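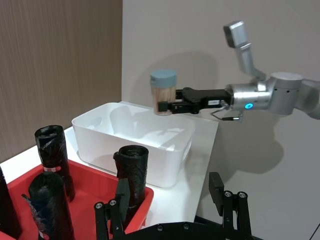 Two-arm sorting station, wrist view. The toothpick container is held over the white bin.

Robot Operators (Part-Time), Household Sorting Project

Manninen is hiring operators for its data collection room in Rasness. You will guide a pair of robot arms through short tabletop tasks, and the recordings will be used to train a system called Lustareo to do the same tasks without a person at the controls. No background in robotics is needed. We train everyone from the start.

What the work is

Each station has two arms, a white table and a set of plastic bins. You get a task card, set out the objects and run the task with the hand controllers. One run is called an episode. Most are short, and you reset the table yourself before the next one. The current set has 238 task cards, mostly small household goods to be picked up, passed from one arm to the other or put in a bin.
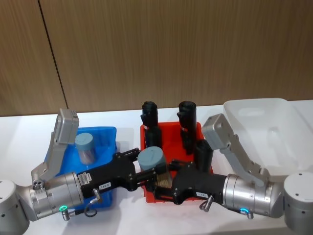

Passing an object between the arms takes the most practice. New operators usually spend their first week on it, and those episodes are paid at the full rate whether we keep them or not. A dropped object is fine. Mark the episode as a drop and go on. Please don't delete anything – we use the failed runs too.

We have nearly 939 usable episodes for this set so far and want a wider range of people on the controls. Left-handed operators are especially welcome.

You should
– be 18 or older and allowed to work in the US
– be able to sit or stand at a station for 60 minutes between breaks
– have steady hands and normal or corrected vision
– be able to write a short, clear note when a run goes wrong

Hours and pay

Shifts are four hours, morning or afternoon, three to five a week. Pay is hourly and the rate is the same for all operators. Training is paid. The contract runs through August and may be extended.

The room is on the second floor of the Devport building, with an elevator and free parking behind.

How to apply

Fill out the form on our careers page under job number 758. Tell us which shifts you can work and when you could start. A resume is optional. We will ask you in for a short paid trial at a station before we make an offer.

Apply by 18th January.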